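Estville Community Garden
Minutes of the general meeting, 5 November 2023

Present: Tsion Beyene (chair), Édgar Sotelo, Chaltu Nigatu, Feven Belay and 22 plot holders. Apologies from Eamon Daly.

Minutes of the last meeting were approved with one fix: the pumpkin prize went to plot 8, not plot 6. Congratulations again, it was a monster!

1. Garlic
Édgar reported that all 100 cloves are in the ground and mulched with straw. Huge thanks to everyone who came out in the drizzle. He has a few hardneck bulbs left over, first come, first served.

2. Seed swap
Set for January in the library hall. Chaltu would love to see more beans this time, and she is bringing her own black-eyed peas. Please label packets with the variety and the year. Feven will make the poster and is very happy to have help with lettering.

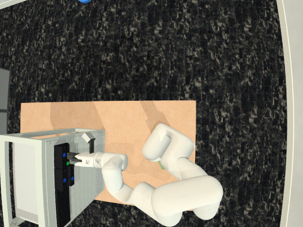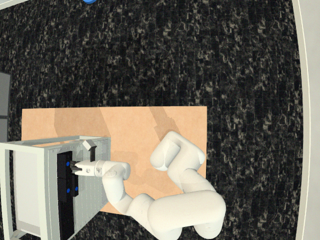

White arm and tan surface, two views from overhead.

3. Water
The tap by the east gate drips. Tsion will call the city. Hoses are to be drained and coiled before the first hard frost.

4. Compost
Bin two is ready and it smells wonderful, like a forest floor. Take what you need for your own plot, and leave the screen on its hook. No citrus in bin three, please.

5. Other business
Feven asked if we could try a shared herb bed along the south fence. Lots of excitement for this one. Agreed, with thyme and chives to start. Édgar to measure the strip.

Next meeting in January, after the swap.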